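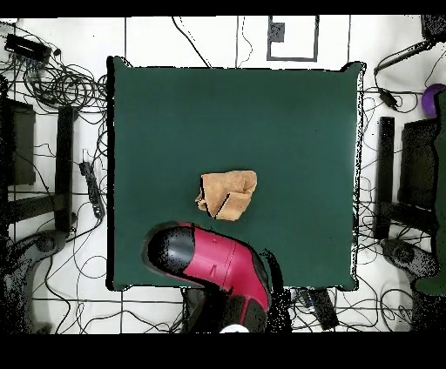
Tan cloth, green table. Cloth thread below, it's a long one.

Noémie Le Goff
9 June 2021

A few people asked how I deal with small towels and cleaning cloths at home, so I'm putting it all in one place. I own 33 of them. That includes the kitchen ones, the bathroom ones and the ones that live under the sink.

First thing. I used to dump the whole clean load on the bed and fold from the pile. It took forever and half of it ended up back in the basket at bedtime. Now I take one cloth at a time to a clear surface and leave the rest where they are.

The surface matters more than I expected. Our kitchen counter is glossy and a small cloth slides all over it when you try to square up a corner. Anything with a bit of grip is better. Felt, a cutting mat, an old blanket over the table.

A dark surface is good too if your cloths are light. You can see the edges, and you can see the lint, which tells you when the towels need a run through the wash without the fluffy bath mat.

Finding the corners is the slow part. A cloth comes out of the dryer in a lump and you can't tell which bit is a corner and which is a fold. I pick it up by whatever sticks out, let it hang, and the lowest point is usually a corner. Grab that, let go of the first bit, and let it hang again. Then run your hand along the edge to the next one.

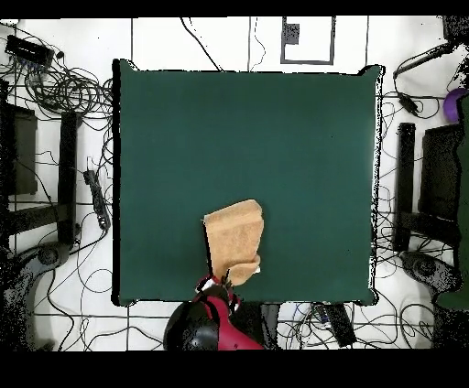
Haoran Ren: I do mine the other way. Put it down flat first, then tug the bunched end toward you until it opens up. No hanging at all. Works on terry, not so great on thin tea towels.

Fair enough, I tried the tugging on a couple of ours tonight. It's fine if only one end is bunched. If both ends are tucked under I still have to pick the thing up.

On to the fold itself. In half, in half again, then in thirds if it's going in the narrow drawer. I know people who roll. Rolled ones come undone in my drawer every time somebody pulls out the tape measure.

I bought a set of drawer dividers from Carré in August and they're decent. The slots are a bit wider than one folded cloth, so they lean over when the row gets low. I stuck a piece of cardboard in the last slot to push them forward.

Before that I had a fabric bin from Skedach. Nice looking bin, but everything sank to the bottom and I only ever used the top five cloths. The rest sat there clean for most of a year.

Colours. I keep the tan and orange ones for dusting and benches, the blue ones for the bathroom, and anything grey is for the floor or the bikes. When a tan one gets stained for good it moves to the bikes too. There's no going back from the bikes.

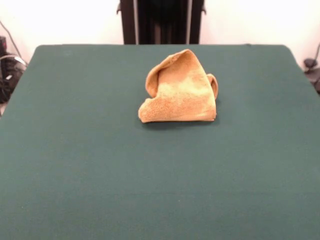

Microfibre gets its own wash. Warm water, a small amount of detergent, no fabric softener. Softener leaves a coating and then the cloth just pushes water around the bench. If that's already happened, a couple of washes with no detergent will bring most of them back.

Dry them on low or on the line. I use the line from spring on. They come in a bit stiff and I give each one a shake before folding. A stiff cloth will stand up in a little tent if you drop it, and it's easier to flatten it from the peak down than to pull at the sides.

Don't dry them with cotton towels. Microfibre picks up everything, and then you're putting cotton fluff on the window you just cleaned.

Terry ones are more forgiving. I have two from Pimusine that have been through everything, including a paint job, and the loops are still fine. The Hindia ones frayed at the hem and I've cut those down for shoes.

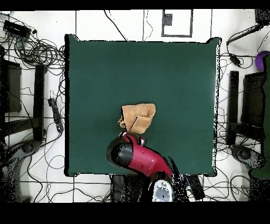 If the hem has pulled tight on one side, the cloth will never fold square. Wet that side, stretch it gently along the edge, and lay it out to dry. If it's still crooked after that, I fold it crooked and put it at the back.

How often do I do all this? Twice a week, a small load each time. Leaving it until the weekend means a much bigger heap and a much worse mood.

The kids have one job, which is putting the folded cloths in the drawer with the fold facing up. They get it right most days.

Next time I'll do fitted sheets. I've been putting that one off. If you've got a way of doing them alone in a small room with no clear floor, leave it in the replies and I'll try it on the queen size first.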